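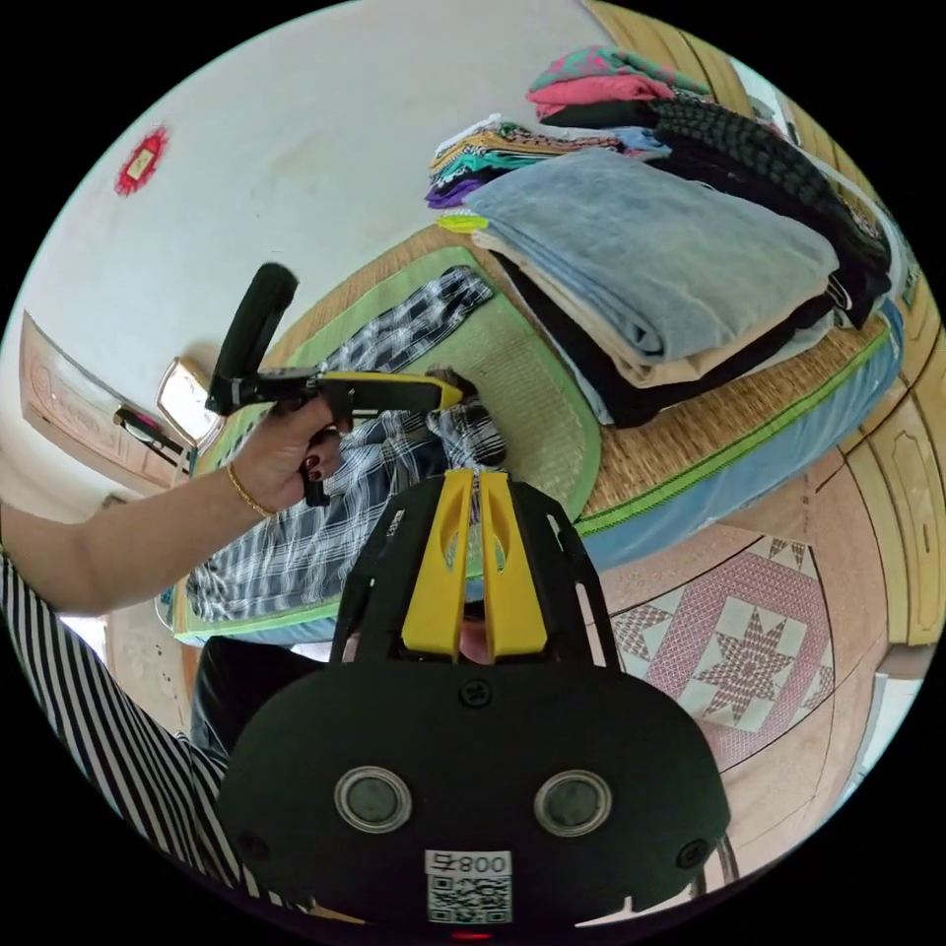
Inside a room with a bed

Storage Rental FAQ
Updated October | By the Sikora Storage office

How big are the units?
The smallest is a locker for boxes and suitcases. The largest is 168 square feet and holds the contents of most two-bedroom apartments. Zirville has 600 units on two floors.

Do I have to sign a long lease?
No. Rent is month to month. Give us ten days' notice before you move out and leave the unit swept.

When can I get in?
The gate code works from 6 a.m. to 10 p.m. The office closes at 5.

What can't I store?
Food, fuel, paint thinner, propane tanks, live plants and animals. Drain mowers and generators before you bring them in.

Do you supply the lock?
Bring your own or buy a disc lock at the desk. We don't keep a copy of your key. If you lose it, we need photo ID before the lock can be cut, and there is a fee.

Are my things insured?
Not by us. Check your homeowner's or renter's policy first. Many cover items stored away from home up to a limit.

Can I switch sizes?
Yes, if one is open. We prorate the rent from the day you move your things over.

Related
Moving checklist for Zirville renters
How to pack dishes and lamps
Sarantis Road location: hours and parking

Contact the office | © Sikora Storage | Back to top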